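**Atelier Ploletti : arrêt des pinces à main, ce qu'on sait**

Vite fait, avant la réunion de 14 h. Les pinces à main sont à l'arrêt depuis hier soir. Pas de blessé, pas de casse côté bras. Mais 3 séries de pliage à refaire et le lot Malliren qui prend du retard.

Le problème : glissement en fin de fermeture. La consigne de serrage passe, le capteur dit « pris », et le tissu reste sur la table. Premier cas au cycle 101, ensuite de pire en pire. On a d'abord accusé le logiciel (désolé Cortés), on a perdu une matinée à relire les logs. Rien dedans.
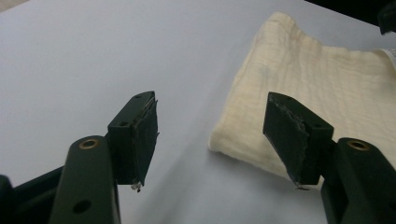 Remplacement des garnitures tous les 500 cycles, c'est écrit dans la procédure et personne n'a tenu le compteur depuis janvier. Faute partagée. Ľudovít Zelenák a démonté une première pince et pour lui c'est clair : le revêtement noir ne tient plus. Bords effilochés, des lanières qui rebiquent en haut du doigt gauche, le coin du bas déchiré, et un petit débris clair qui pend à la pointe de chaque côté. Avec un tissu froissé comme le carré crème, ça n'accroche plus ou ça accroche de travers. Les bagues laiton, on les contrôle aussi, par acquis de consience.

À faire maintenant :

- ne pas recoller les bouts qui se lèvent, on change tout
- dégraisser le bloc vert avant la pose, laisser sécher
- contrôle visuel tous les 100 cycles, noté sur la fiche
- si un morceau se détache sur le tissu : stop, et on trie le lot

Les garnitures neuves viennent de chez Warier, livraison annoncée demain matin. D'ici là les pinces restent dans l'armoire, même pour « juste un essai ». Questions à Ľudovít, il est a l'établi du fond jusqu'à 18 h.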